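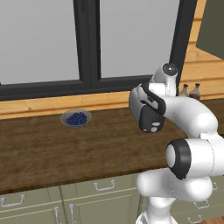

What is Grendska? Grendska is a home-built kitchen simulation in which a jointed arm rehearses picking and placing tasks before the same control code is tried on hardware.

The project was begun by Raghavendra Murthy in a shared workshop at Staravden, and is now maintained with Sharada Warrier. Its virtual rooms have plank walls, wooden worktops and a small stock of crockery and food.

Design

The arm model is a chain of rigid links with a limit set on each joint. Contact is solved at 900 steps per second. Earlier versions ran at 178, and thin objects tended to slip through the fingers during a grasp. Collision shapes are kept simpler than the visible surfaces, so a bowl is treated as a ring of short blocks.
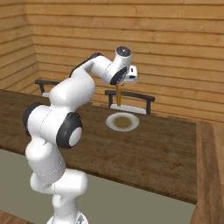 Placing is handled separately from grasping. The planner fixes the height of the held object first, then its tilt, and opens the gripper only when both are within tolerance. A run is abandoned after nine failed plans. Logs are written as plain text and can be replayed with Flurkard, a viewer by Wenceslao Lagos.

Limitations

Liquids are not modelled as fluids. Soft food is treated as rigid.

Filed under: Home automation | Workshop builds | Simulation

Shares: 906 | Comments: 3

Venkatesh Pillai: Does the step rate hold on an older laptop? Mine drops badly with Flurkard open.

Sharada Warrier: Close the viewer and replay the log afterwards.

Reinaldo Portela: The joint limits page is still out of date.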